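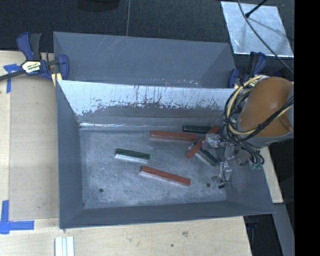 Gray metal bins with a few red and green blocks in the front one.

Storing small things in metal bins: what I learned in my garage

26 March 2018

When we moved to Skonddale, I had the small things of the workshop in shoe boxes, coffee cans and plastic bags. It was possible to find a screw, but only if I had a free evening. Now almost everything is in open metal bins, and I want to write down how I do it. Some readers of my page about hinges asked me for this, so I hope it is useful also for other people.

Why metal and why open

Plastic boxes are cheaper and I still use them for light things. But in an unheated garage the thin plastic becomes hard in winter, and after a few years the corners break when you lift a full box. A metal bin can fall on the concrete and it will get only a dent. Also you can put in it a piece that is still warm from the sander or has a sharp edge.

I prefer bins without lids. A lid is good against dust, but in my experience a lid is first a shelf. You put on it a tape measure, then a glove, then a can of oil, and after this you do not open the box anymore. For the things which must stay clean (bearings, sandpaper, paint rollers) I keep closed boxes on the top shelf.

If the bin has sloping sides, it is easier to take out the last pieces, because your fingers can push them up along the wall. In a bin with straight walls the last washer always sits in the corner and you need a magnet.

Where to buy

New ones are expensive if you need many. Look for restaurant supply stores that are closing and for used shop equipment. My first bins came from a secondhand dealer in Breltska, who sold them in a stack. Check three things before you pay. Put the bin on a flat floor and press on the corners, and it should not rock. Pass a rag (not your hand) along the rim, and if the rag catches, there is a burr and you must file it. Then smell the inside. Old cutting oil can be washed out, but if it smells of something you don't know, leave it in the store.

Washing a used bin

Do it outside if the weather permits. In our place this means from May.

Wipe out the dry dirt with an old brush. Do not use water yet, or you will make mud.
Put in hot water with dish soap and leave it for 40 minutes.
Scrub with a nylon pad. Steel wool works faster but it leaves small bits of steel, which will rust and make brown points on the bin even when the bin itself is stainless.
For dried glue or old label, cover the place with a cloth wet with cooking oil, and wait until the next day. Then scrape with a plastic card.
Rinse, dry with a towel, and let it stand upside down on two sticks, so that the air can go under it.

If there is surface rust on a plain steel bin, I rub it with half of a potato and some baking soda. My grandmother cleaned knives in this way. It takes longer than a rust remover from the store, but I can do it in the kitchen sink without gloves. After this I wipe the metal with a very thin film of mineral oil.

How to divide the things

Here I made my biggest mistake. In the beginning I sorted by material: all wood together, all metal together, all rubber together. It looked nice but I never work with "rubber". I work on a door, or on the bicycle, or on the sink. So now I sort by job, and a bin for the sink contains washers, plumber's tape, one small wrench and a rag. If the same washer is needed for two jobs, I buy more washers.

Spacers, shims and offcuts are the exception. They have their own bin, because they are needed for all the jobs. I do not keep an offcut that is shorter than my finger. This rule is hard in the first month and later you don't think of it.

Do not fill a bin more than one half. When the pieces lie in one layer, or nearly, you see everything at one look. When they lie in three layers you begin to dig, and when you dig you scratch your hand on the one sharp thing at the bottom. If a bin is too full, the answer is to throw out or to start a second bin directly behind the first.

Labels

Paper labels with tape fall down in the damp. I tried these:

Paint marker directly on the metal. Very strong, and it can be removed with alcohol when you change your mind.
Magnetic strip cut with scissors, with writing on it. This is the most comfortable, but it holds only on plain steel. Many stainless bins do not take a magnet, so try with one from the refrigerator before you buy the whole roll.
Luggage tag with a wire through the handle hole. Good for big bins on the floor.

Write the label in large letters and put it on the front side, not on the rim. Write the job and not the contents. "Front door" is enough.

Noise and scratches

Metal bins are loud. If you drop in a handful of bolts at night, the family will tell you. A piece of rubber shelf liner on the bottom makes it quiet and also protects the painted or polished pieces. Cut it a little smaller than the floor of the bin, or it will curl up at the edges and the dust will collect there. I wash the liners two times in a year.

A metal bin that slides on a wooden shelf leaves gray lines. Four felt pads from the furniture section will solve it. For heavy bins use hard plastic furniture glides, for felt becomes flat under the weight.

The shelf under it

People forget how heavy small metal things are. Around 9 full bins of screws and brackets was too much for the shelf that I had, and it bent in the middle like a hammock. I made a new one called, in our house, the Riltia, after the street where I found the old boards. It has a support under the middle and a strip of wood in front, so that a bin can't walk off the edge when I use the drill press beside it.

Put the heavy bins between your knee and your waist. The light ones go above. Under the knee I keep only what I need one time per season, like the parts for the snow shovel or the garden hose.

In the kitchen

The same system is good in a pantry. My wife keeps the onions in one metal bin and the potatoes in another, on different shelves, as they spoil faster together. She puts brown paper on the bottom and changes it when it is dirty. For the baking of Gulyás rolls, as we call them after the bakery where we tasted them first, she has one bin with the pans, the brush and the string all together, and she takes the complete bin to the table. Please do not use in the kitchen a bin which was before in a workshop, even if you have washed it well.

Do not store in bare metal anything salty or sour. Pickles, lemons and open salt will mark it.

A small routine

On the last evening of the month I take one bin, only one, and empty it on a newspaper. I wipe it, put back what belongs there, and carry the lost pieces to their own bins. It takes as long as one cup of coffee. If I find a part and I don't know what it is from, it goes in a jar on the windowsill. When the jar is full, I throw away the oldest ones from the bottom, and until now I was sorry only once, for a key of the radiator.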